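4/12/20 — bench notes, shared shop, table side

Started late, printer was tied up with Marlene's brackets. Picking up from the February list, items still open: finger pads, cable strain, basket task.

Pads first. New pair is on, black, both sides. Screw holes came out tight again, had to chase them with the small bit. Bastian says scale the holes in the slicer and stop drilling. Fine, next batch. Old pads went in the Garel box, do not throw out, I want the screws back.

Jaw opening: re-zeroed both grippers before anything else. Left one read 3 counts high at full close, right one ok. Zero offset now 145 on the left, was 202. Wrote it on tape inside the lid too as the config got overwritten last time (Bastian, please pull before you push).

Then the basket setup. Pale blue one w/ the holes, on the light table, blue cloth thing in it. Idea is still the same: one hand steadies the rim, other one goes in for the cloth. Want to know if the rim lip is too round for the flat pads. Basket goes on the left half of the table so the right hand has space to come across. 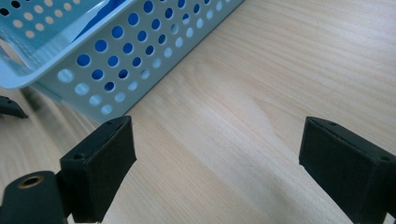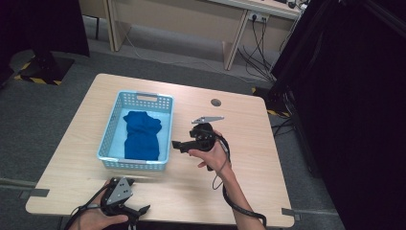

Basket setup. First from the gripper, pads wide open. Second from head height, both grippers in hand.

Things to look at from that:
— wrist view gets the pads in nicely but the basket is way up in the corner. Tilt the mount down a notch? Or just teach ourselves to come in lower. Marlene votes tilt, I vote lower, no decision.
— cable on the right one hangs in a big loop by the forearm. Needs a clip. Stojanovska sells a spiral wrap thing, order a short length and try it on one side only.
— dark blue cloth on the white basket floor is good contrast from the top. Through the holes it's less clear what the depth step will make of it, all those dots. Isis run tonight will tell.

Logging: Trirnex script dropped the left stream on startup, restarted it, fine after. Did it again after lunch. Same port both times so I suspect the hub. Swap hub before blaming the script. 9 takes kept, rest deleted, names are a mess, will rename tomorow.

To do
order wrap + hub
reprint pads w/ bigger holes, PETG this time
ask Marlene where the long hex key went
rename takes!!
try the basket turned the short way, rim grip only, no cloth
read back offset after power cycle, left side, should stil say 145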